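Gindis Support Forum > Electric ultralights > Wula trainer
Ticket 775: battery gauge drops after take-off, then comes back
Status: solved (I think)

Hello all. Long post, sorry, but I've been keeping notes on this since October and I'd like them to be somewhere other than the back of my logbook.

The aircraft is a Wula single-seater with the Gindis battery controller and the standard pair of packs. I fly it from Camargo, a grass strip with one windsock and a lot of sheep next door. 172 hours on the airframe and I've loved nearly every one of them!

What happens: full charge, gauge says 100 on the ground, everything green. I open up for take-off, climb away nicely, and somewhere in the first couple of minutes the right-hand pack falls to 60 or so on the display. Left pack is fine. I throttle back to cruise and the right one creeps up again until the two nearly match. The first time it did it I turned straight round and landed, as you would.

First go. Cleaned the big connectors on both packs and checked the latches. They looked fine to me, a bit of dust, nothing burnt or discoloured. Flew a circuit. Same drop, same side.

Second go. Swapped the packs over, left to right. I was sure the fault would move with the pack (I'd already started looking at prices, which was a mistake before breakfast). It stayed on the right. So the pack is off the hook and it's something on the aircraft side.

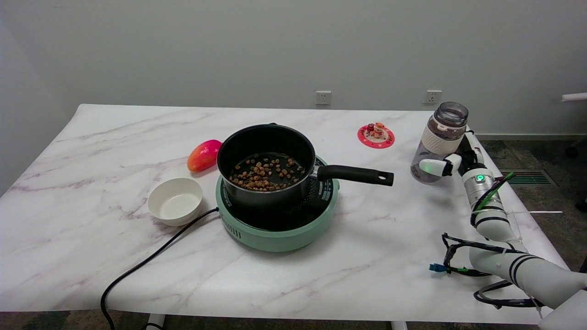 Could it just be the cold making the pack sag under load?
Cold would show up on both sides, and mine only ever does it on the right, on mild afternoons as well as chilly mornings. The packs live in the house overnight in any case and go out to the strip under a blanket.

Third go. Updated the controller software, which took most of an evening because the laptop wouldn't see the cable until I'd tried every socket it has. Nice new start-up screen, same old fault. I did at least get the log download working, so after the next flight I could look at the numbers properly. The main voltage on the right was steady all the way up. Only the sense reading dipped, and it dipped when the motor was working hardest. That got me thinking about vibration.

Fourth go. Packs out, aircraft isolated, side panel off, and I went along the thin sense wires with a torch. There are 4 of them on each side, in a little white plug behind the bulkhead. On the right, 2 of the pins had crept back in the housing, only a whisker, but you could feel them move when you tugged. The cable tie that ought to hold the bundle had slipped down as well, so the plug was taking all the wobble.

I rang Moka, who look after the aircraft, and they sent a new plug and did the crimping themselves when I took the harness over. New tie, plus a second one further along. They checked it all again once it was back in and signed it off.

Since then I've done about six flights, including two full-power climbs on purpose, and the right pack tracks the left the whole way. Logs look lovely and boring.

Two things I'd still like to know from Gindis, if anyone from there reads this. Is there a newer harness with a locking plug? And could the display show a sense fault as a fault, please, instead of a low battery? Those are very different things to be told at 200 feet.

I'll leave the ticket open for another few weeks of flying and close it if it behaves. Log files are available if anybody wants them, just send me a message.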